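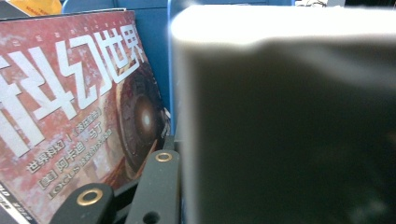
# Wrist camera comparison for the Keko hand-held gripper

Danilo Policarpio
May

## What is in this set

242 short recordings made with one hand-held gripper and 2 cameras, the Riltance and the Berchtold. The task is always the same: reach for a thin, floppy item that is standing upright, close on it, lift it clear and set it down flat. Items are magazines, folders and paperbacks. One of the magazines is an issue of 科幻世界 with a red cover and a big illustrated eye on it.

We wanted to know which camera to put on the Plallemard arm. The arm itself was not used for any recording here.

## Layout

- `riltance/` and `berchtold/` hold one folder per recording
- `frames/` is inside each of those, JPEG only
- `notes.csv` has one row per recording: item, camera, operator remarks, result
- `result` is `held`, `slipped` or `missed`, entered by hand at the end of each try

## Things to know before using it

The gripper is in view. Black links with brass-colored rings show at the bottom of the image, and large gray shapes close to the lens can hide much of the right half. Focus is set for the item, so anything very near is blurred. We did not mask any of it. If your model needs a mask, make one per camera, as the mounts differ.

Large print on covers is usually readable. Small print often isn't, so don't use this set to test text reading.

Bent page edges are marked in the remarks column when the operator thought they mattered. This was not done consistently.

7 recordings have a gap in the frame numbers. They are listed in `gaps.txt` and were left in.

## Comparing the cameras

Each item was tried up to 40 times per camera. Match rows on `item` before comparing, because the Berchtold folder has more folders and fewer magazines. Overall hold rates are misleading without that step.

## Changes

- Renamed `ok` to `held` in `notes.csv`
- Removed duplicate Riltance rows
- Depth files are still to be added for the Berchtold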